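Skarard Centre: Snack Provision and Sorting at Shared Events
Speaker notes, members' briefing, May 1, 2025

Slide 1. Welcome

Good morning, and thank you for coming. On behalf of the Skarard Centre I should like to welcome colleagues from the Desach and Heden sites. The talk will take the first part of the session, and there will be time for questions before the break. Please keep your handout to hand, as the slides carry very little text.

Slide 2. Why we are discussing snacks

The Centre provides refreshments at every open day, training day and evening lecture. Last November the board asked for a written procedure covering the setting out of packed snacks. Until then each site had followed its own custom. At Desach the bags were tipped into one large bowl. At Heden they were left in the delivery carton under the table. Both customs drew comments from visitors, chiefly from those who must avoid certain ingredients and did not wish to search through a mixed heap with other people waiting behind them.

[Pause. Ask whether anyone present helped at the November open day.]

Slide 3. The principle

Bags are to be laid out in the open before they go into any bin. The person sorting should be able to see every bag on the table at once. Bins are brought to the table empty and stay empty until the laying out has been checked. This adds a few minutes to the preparation and removes most of the mistakes recorded at the last 4 events.

Slide 4. The table before sorting

[Allow the audience a moment to look before continuing.] 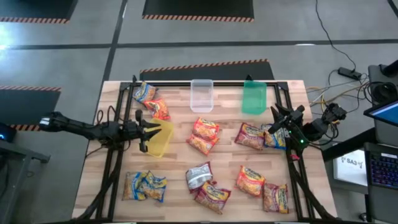 Figure 1. Twelve snack bags grouped in pairs, with yellow, clear and green bins, before sorting.

I would draw your attention to the pairs. Laying the bags down two by two makes a gap easy to notice. A single bag left on its own can be put right at this stage, whereas once the bins are filled the whole lot must come out again. You will also see that the bins differ in colour. Under the procedure, the colour of a bin has no fixed meaning from one event to the next. The meaning is written on the card for that day, and the card is placed beside the bins before the doors open.

Slide 5. Choice of bins

The Lindqvist report, circulated to all sites with the agenda, recommended see-through plastic in place of wicker or card. We have accepted that recommendation. Visitors can tell whether a bin needs refilling without leaning over it, and the bins may be wiped down at the end of the day. Sites that still hold wicker baskets may keep them for bread and fruit.

[If asked about cost: refer to page 11 of the report. Do not quote prices from memory.]

Slide 6. Quantities

For a gathering of 100 visitors, please follow the table in the handout. Smaller meetings need only one round of laying out. For larger ones, complete one round, fill the bins, clear the surface and begin again. Sites are asked not to stack bags in order to save space, even where the table is small.

Slide 7. Tables and rooms

Any clean, level table may be used. The old reading room at Skarard, opened in 1843, has narrow tables with a raised edge, and staff there should set out half a round at a time. Heden has asked whether a serving hatch would do. It would, provided that the bags can be laid flat and the hatch is kept shut until sorting is finished.

Slide 8. Allergy information

Outer cartons must be kept until the event is over. Where a bag's own label is hard to read, the carton is the record we rely upon. Bags whose contents are in doubt are set aside and are not offered to visitors.

Slide 9. Next steps

The procedure applies at all sites from the next open day. Comments should be sent to the Skarard office in writing, marked with the name of the site and the event concerned. A revised handout will be issued in November.

[Invite questions. Sign-in sheets are to be returned to the desk by the door.]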